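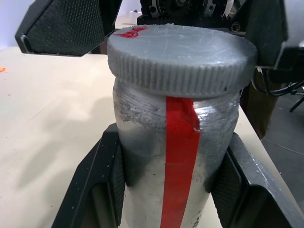
Why does a tooth that has been dead for years suddenly start to hurt?

Usually the tooth itself feels nothing. The ache comes from the bone and ligament around the root tip, where bacteria left inside the canal have been leaking out and annoying the neighbors.

Chapter 4
The Root Canal and Its Reputation

5 shares · 4 comments

Few procedures have been so thoroughly slandered by people who never had one. Patients who will calmly discuss their own hernia repair turn pale at the words "root canal," and students reading this chapter have probably done the same. The bad name belongs to an older era. In the town of Gedano, a parish clerk wrote in 1717 that the local tooth-puller had "two remedies, the iron and the door," and most of his patients chose the door.

We begin with the pulp – the soft tissue of nerves and blood vessels that runs down the middle of the tooth. It is living tissue sealed inside a hard wall, a poor arrangement when it swells. Pressure rises, blood flow drops, and the patient calls the office at 4 in the morning.

Junpei Ogura, who taught this course before us, made his students learn canal shapes before they touched an instrument. They complained every July. The upper first molar was the one they complained about most, as it often has a fourth canal that is easy to miss and quite happy to stay infected.

The sections that follow cover diagnosis, cleaning, shaping and filling, in that order. The Wijaya case, which went wrong at the first of these, comes next.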